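Posetti desk station: setup, care and repair notes

README for the head-and-wrist capture station at Hultolgate, plus a short card for the recordings that come out of it. If you are about to sit down at the station, read Before a session. If something is broken, skip to Repairs. If you only want the data, the card is near the end, but please look at Known problems first.

What the station is

Posetti is our name for the whole thing: a head camera, two wrist units with printed marker blocks, a recording box under the desk, and the desk itself with its supply of office things to sort, stack and file. A person wears the gear and does ordinary desk work. The recordings go to the Ostrowski arm, which is learning to handle folders and paper without crumpling either.

We love this little station! It started as a strap and a lot of tape, and it now runs all day with very little fuss. Most of what follows is what we learned keeping it that way.

Before a session

1. Switch on the recording box and wait for the steady light. A slow blink means the disk check is still going. Let it finish.

2. Put the head camera on and look down at the middle of the desk, the way you would if you were reading. Tilt the camera until the preview shows your hands in the lower half when your elbows are at your sides. People nearly always tilt it too high the first time.

3. Left wrist strap next. Snug, with the marker blocks on the outside. Push your sleeve up first or let it sit below the strap, but don't let it ride over the blocks.

4. Right wrist brace. Fingers and thumb free, cuff closed flat. If you can't pinch a single sheet of paper comfortably, open it and start over.

5. Route the cables along the underside of the forearm and down. Reach to the far corner of the desk with each hand before you plug in. A cable that goes tight there will pull a connector out halfway through a good take, and that is the most annoying way to lose one.

6. Run wristcheck on the recording box. Turn each hand slowly, palm up, palm down. You want green on both sides for the whole turn.

7. Record a short throwaway take, play it back, then go.

Setting the desk

Leave the desk busy. The first version of the protocol had a bare desktop and the arm did beautifully on bare desktops and nowhere else. Keyboard, tape, stapler, scissors, baskets: all of it stays, and all of it can move between takes. Monitors are off during recording. A lit screen makes the head camera change exposure every time the wearer glances up, and you can see it pumping for several frames after.

Folder labels are written by hand in black marker, short department names, big enough to read at arm's length. Rewrite one when it gets smudged and leave the folder itself alone. We like worn edges. New folders slide against each other differently from old ones, and the arm needs both.

The folder task goes like this. The wearer picks up the folders lying on the desk, squares them with both hands, checks the front label, and files them in the slotted holder or lays them flat again. There is no fixed order. Drop one? Pick it up and carry on, the take is still good.

A stack held in both hands is the hardest case for tracking, and also our favorite one to get right. The hands grip at opposite edges, the folders hide part of the desk, and the marker blocks sit close under the work. If you can hold the stack over the keyboard and still get green on both wrists, the fit is good and you can stop fiddling with it.
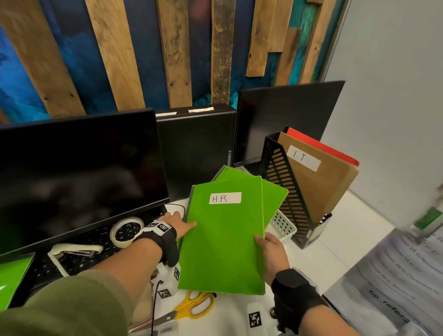 Daily care

Wipe the marker blocks with a dry microfiber cloth at the end of the day. No glass cleaner, no alcohol. The print is matte for a reason and it goes shiny if you scrub it, and a shiny block drops out whenever the ceiling light hits it at the wrong angle.

Open the straps completely before hanging them up. The hook side collects paper fluff and thread, and a pass with a stiff toothbrush fixes that in no time.

Coil cables loosely over the peg. Please don't wrap them around the wrist unit. Two of our first three cable failures were right at the plug, where somebody (me, mostly) had wrapped them tight and put them away.

Wipe the head camera lens last, with the lens cloth that lives in its own bag.

Weekly care

Tuesday is calibration day. Clear a space in the center of the desk, lay the flat board down, and run deskcal while wearing the full kit. It asks for slow sweeps with each hand and takes less time than making coffee. If the reported error is worse than last week's, check for a lifted block corner before anything else. It's nearly always a corner.

While you are there, press on every block. None should rock. Check the screws on the head mount, finger tight plus a small nudge, no more.

Log both in the Posetti notebook, even when everything is fine. The long boring run of fine entries is how we spotted that the old adhesive gives up in dry weather.

Repairs

Marker block loose or missing
Warm the base, peel the old pad off completely, and fit a new pad from the Brorkico spares tin. Keep the block in its original position with its arrow pointing to the fingers. Run deskcal afterward, always. A block that has been turned a quarter turn will still track happily and give you garbage.

One wrist drops out in wristcheck
Swap the left and right cables. If the fault moves with the cable, replace the cable. If it stays with the wrist, reseat the plug, then try the spare unit. Tag the bad unit with masking tape and write what it did. "Broken" doesn't help the person at the bench.

Both wrists drop out together
Look at the recording box, not the straps. The hub has its own power lead and it gets kicked. We now tie it to the desk leg.

Brace cuff won't hold
Replace the closure strip. Don't pin it or tape it, since the cuff shifts during a grip and the wrist position drifts with it.

Preview soft or smeared
Fast hands and loose paper will always smear a little and that's fine. If things that are sitting still look soft too, clean the lens, then check that the focus ring is against its stop.

Data card

Name: Posetti desk takes, release 2
Recorded at: Hultolgate, single station
Takes: 325
Hours of video: 48
Wearers: 79
Streams: head camera video, left and right wrist pose, task notes typed by the wearer after each take
Tasks: folder stacking and filing, clearing a desk area, moving small supplies between baskets, picking up single sheets
Not included: audio, anything recorded with a monitor on, takes made between a failed calibration and the next good one

Each take sits in its own folder with the video, one pose file per wrist, and a notes file. The calibration that applies is copied in beside them, so a take can be moved around by itself. Timestamps are from the recording box clock in every stream.

Where a wrist was lost we leave a gap and mark it. There is no smoothing and no filling in. If you want filled tracks, the fillgaps script does a decent job on short gaps and a terrible one on long ones, and it writes to a new file so you can compare.

Known problems

Takes from December have a slightly different head camera angle, after we changed the mount. The calibration files account for it, but a model fed raw video alone will see the jump.

Label reading is uneven. Some wearers hold the front folder up to check it and others barely glance down.

One desk, one room, one wall behind it. Anything trained only on these takes will know that wall very well. A second desk is on our list and we can't wait to build it.

Changing things

Edits to this file are welcome, especially to Repairs. Write what you saw, what you tried, and what fixed it, in that order. If you change the strap layout, bump the release number and redo the calibration photos in the notebook.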